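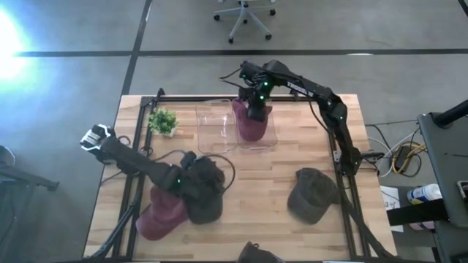 Two Trossen arms on the cap test, right gripper over the clear bin.

Comparing grippers with baseball caps

Sep 9, 2026

Supplier claims about soft items deserve a proper check. I ran the Lovent and Mindero fingers for 102 picks each, and I wouldn't trust fewer.

1. Lay the caps out at odd angles, at least one on its side.
2. Use a clear bin, so you can see how a cap hangs before the gripper opens.
3. Keep arm speed and grip force the same for both sets.
4. Count a pick only if the cap ends up inside the bin. Lovent's sheet counts any lift, and I don't accept that.
5. Swap the fingers between arms and run it all again.

My first result favoured Mindero by 21 picks. After the swap most of that gap went, so I'd blame the left arm's calibration.

Callum Farquharson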